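**Progress report to the Aebischer Fund**
Project: Ullora Household Skills Room, Jerkville
Submitted by: Rupert Egger, program manager
23 January 2019

**1. Use of the grant**

The second installment of $2000 has been received. Of this sum, $842 has been spent on tabletop supplies, storage and floor repairs. The remainder is committed to the spring sessions and will be accounted for in the May report.

**2. Clearing and sorting work**

The sorting table is in regular use. Items are deliberately mixed in size and softness, so that participants must decide what can be stacked, what should be folded and what belongs in the tray. Bowls, cups, cloths and bags are all part of the standard set, which was agreed with Tanveer Talpur of Skendero at the planning meeting.
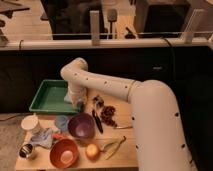
*Sorting table with green tray, bowls, white cup and plastic bag.*

Participants attend in groups of three. Each session begins with a short talk on clearing a kitchen table after a meal, followed by practical work. Attendance has been steady, and 10 people have now completed the full course. Two further applicants have been placed on the waiting list for the next intake.

Staff report that bowls and cups are put away with little difficulty. Soft items take longer. Cloths are often left until last, and several participants have asked for more time to practice folding. The session plan has been changed to allow for this.

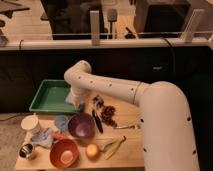
The advanced set adds smaller and less familiar articles to the table, among them a stainless-steel cup, a black marker and dried goods. Participants are expected to separate food from other items before any of the bowls are moved. Written instructions for this step were found to be too long and have been reduced to a single page.

**3. Matters outstanding**

The storage shelf ordered in the fall has not been delivered. Supplies are being kept in the office until it arrives. A second tray has been requested, which would allow two participants to work side by side.

Mr. Talpur has asked that the revised session plan be sent to Skendero before the next intake begins. A copy will be forwarded to the Fund at the same time.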